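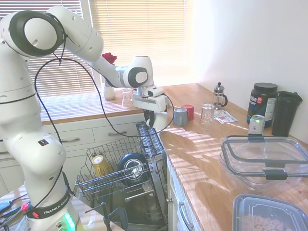

Shirley Tapley told me the top rack is where good intentions go to die, and she would like me to defend it tonight. Gladly, Shirley! I love a top rack.

Slide 1. Say hello, thank the Urnham library for the room. Ask who rinses first and who doesn't. Let them argue for a minute (they will).

Stay on the dishwasher picture. Point out the dark bowl lying on its side in the upper rack. What I want to talk about is tilt: a bowl needs to lean so the spray can get in and the water can run back out. Lean it toward the middle, open side facing down and in. Same with the yellow piece on the left, whether you call it a bottle or a glass. If it's narrow at the neck, stand it mouth down over a tine at home and see how much better it comes out.

Pull the rack all the way toward you when you load. People reach into a half-open rack and then wonder why they chip things!

Story about the 60 minute cycle at Lensa's place and the spoon that blocked the arm. Keep it short, 3 minutes at most.

Slide 2. 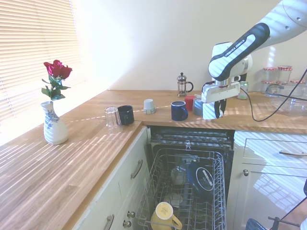
Reading time for this section: 8 minutes

Now my favorite part, the counter! Glasses and mugs need somewhere to land, and a corner like this one is perfect for it. There's a clear glass upside down with a navy mug beside it, also upside down, and then farther along the blue enamel mug with the white rim standing upright. Ask the room which way they do it at home. My own habit is upside down on a cloth for whatever still has drips, right side up once it's dry.

Mention the butcher block. Wood and puddles don't get along, so wipe under the rims. Hagos oils his every January and it looks wonderful.

French press: take the plunger apart, please. Grounds hide in the mesh. Pass around the old one from my bag.

Nice moment to mention the rose in the bud vase by the window. I'd wash a painted vase by hand, with a bottle brush and warm water.

Questions, then the handout. Said has the spare copies by the door.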